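We use cookies to improve your visit. Accept | Manage
2 min read

Canan Baysal has kept the break table at Matheson the same way since January. "Mug on the left, coaster beside it," she says.
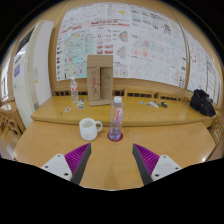
The raised counter behind is for boxes. "Staff asked for more than 50 changes. I made two."

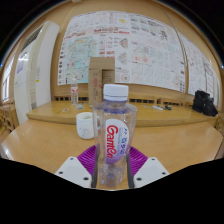 The bottle with the "Garten" label.

Bottles stay out until evening.

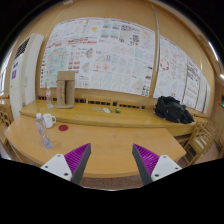

Iona Forsyth

Baysal wants a second coaster next.

Related
Desks at Norkik
Zornano's small kitchen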